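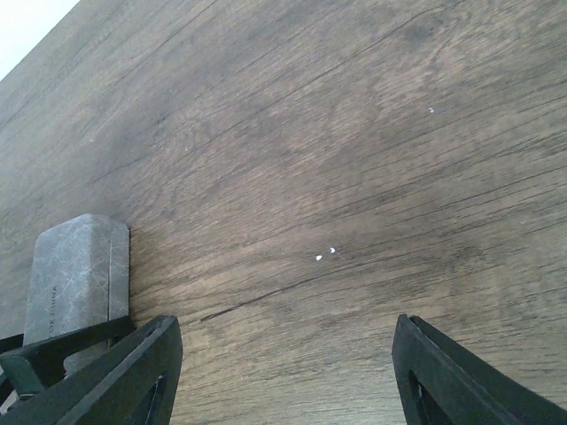
The Left Arm at Plinholm

Katherine Lozano had been told the left arm was fixed. She had been told this twice, once in February and once an hour ago, and she had signed for it both times.

"Close it again," she said.

Gilberto Mosquera closed it. The black fingers came together over the brown tabletop, stopped, and opened. On the screen the wrist view showed grain, the dark line in the grain, a few white specks and the gray block off to the left.

"It says it's centered," he said.

"It says a lot of things."

The service sheet from Dulcombe ran to 16 steps, and step 2 was to trust the zero. Katherine had crossed that one out. She had looked after machines for 2,000 hours that year, by the company's own count, and had yet to meet a zero she'd lend money to.

"You could wipe the table," Gilberto said.

"Is that on the sheet?"

"No."

She wiped nothing and switched to the overhead camera.
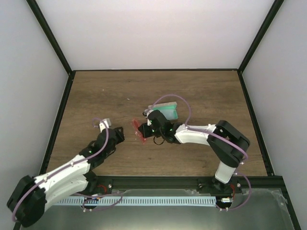 A story by the Carhuamaca night desk
2025-09-16

The right arm had the red piece in its fingers, the mint-green container behind it. The left arm held nothing. Both had their green lights on, and she took no comfort from that. Green meant power. The sales people at Gulum had always let customers think it meant more.

"Look at the purple cable," she said. "On the left one."

"It's a cable."

"It makes a loop by the wrist. Where does the loop go when the wrist turns?"

Gilberto leaned closer to the screen. The parameter they had spent the morning on was number 342, and he had been fond of it – he had a theory. She watched him put the theory down.

"That wouldn't show up in the log," he said.

"No."

He wrote the cable in at the bottom of the sheet, under step 16, in pencil. Katherine took the pencil from him, added a question mark, and went to cut the power.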